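We use cookies to keep this site running. OK | Settings

Breakfast people wanted!

Hi, I'm Maxine McAlister and I'm looking for 4 cheerful early birds to help out at Clostell in November. You'll make toast, wipe up crumbs and tell me (bluntly, please!) which bread you'd eat again. I've been through 213 slices on my own and I need fresh opinions – mine are worn out.

Toaster, round wooden plate, yellow oven mitts on the brown paper, one slice ready to go:
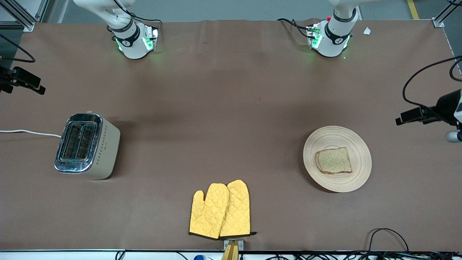
How to sign up

Leave me a note at the front desk by 10/05/2026.

5 comments | 213 shares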